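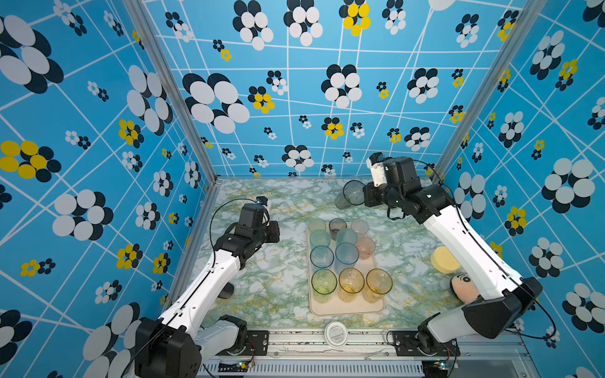 Celda bimanual de vasos, brazo derecho con un vaso en la pinza. Adjunto al ticket 1959.

Componente: planificador Nakov, módulo de asignación de brazos
Estado: en curso
Abierto: 2026-09-23

Síntoma: con los dos brazos activos, el planificador se bloquea al pedir un agarre en el extremo lejano de la bandeja. El log muestra "goal rejected: stale object pose" y después una espera de 160 ms que se repite hasta el timeout. Con un solo brazo no se reproduce.

Descartado de momento: límites articulares, latencia del bus y versión del firmware. El nodo de control publica a 50 Hz sin pérdidas en ambos lados.
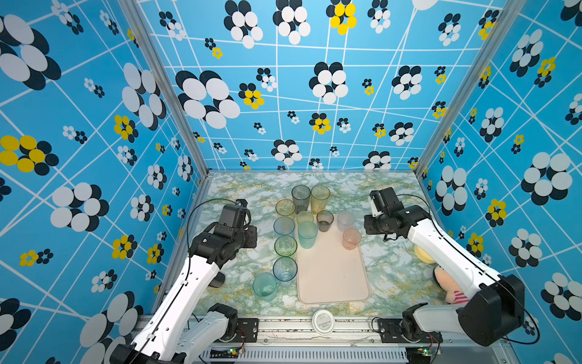

La traza apunta a la caché de poses de Holloway. Cada brazo mantiene su propia copia y solo la invalida cuando es él quien mueve el objeto. Si el otro brazo modifica la fila, la copia antigua sigue marcada como válida y el comprobador de colisiones rechaza la meta.

Prueba A: invalidación global tras cada cierre de pinza. El bloqueo desaparece, pero el tiempo de planificación se multiplica por 2. No es aceptable para la rama de Sukden.

Prueba B: invalidación por región, con la mesa dividida en celdas. Pendiente de ejecutar la batería completa.
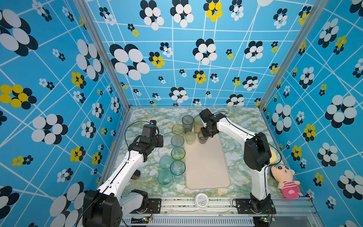
El segundo fallo es de percepción y conviene separarlo. El segmentador fusiona instancias cuando dos vasos translúcidos se solapan en la proyección, y devuelve un único centroide situado entre ambos. El vaso gris ahumado alto y el amarillento que tiene al lado, cerca del extremo lejano de la bandeja, son un caso típico para la prueba de regresión. Subir el umbral de confianza no lo corrige; hay que tocar el postproceso de máscaras.

Acciones:
- Abrir ticket hijo para la fusión de instancias.
- Añadir la marca temporal de la pose al mensaje de rechazo.
- Repetir la prueba B con la configuración de Heltilstead.
- Mantener desactivada la asignación dinámica en la rama principal hasta octubre.

2 comentarios · 0 veces compartido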